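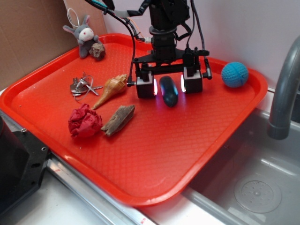
Helju Mägi wrote in to say she had waited 51 minutes on hold for the season finale of Brondcombe to be discussed on the radio, and all she got was Nikola Żak's haircut. We feel her pain. The haircut has now had more airtime than the plot.

For anyone who spent February under a blanket: Żak, who plays the younger sister on the show, turned up at the Curkamport premiere with her head shaved and told reporters she was done with wigs. Her followers went up by 2000 before the soup was served. Her co-star Radosław Górecki, asked what he thought, said he hadn't noticed — a brave thing to say about a person standing right next to you under a spotlight.

Żak has since posted a long message about the five years she spent hiding her hair loss from the makeup department. It's frank, a little sweary and worth reading in full. She thanks her mother, her dermatologist and a bus driver in Zosine, in that order. The bus driver has not commented.

Meanwhile Bogdan Ziółkowski, the show's director, says her character will go bald in season two as well, and the writers are working out why. He has about 200 suggestions from fans already. Most involve a curse. Helju's involves a goat, and we have passed it along.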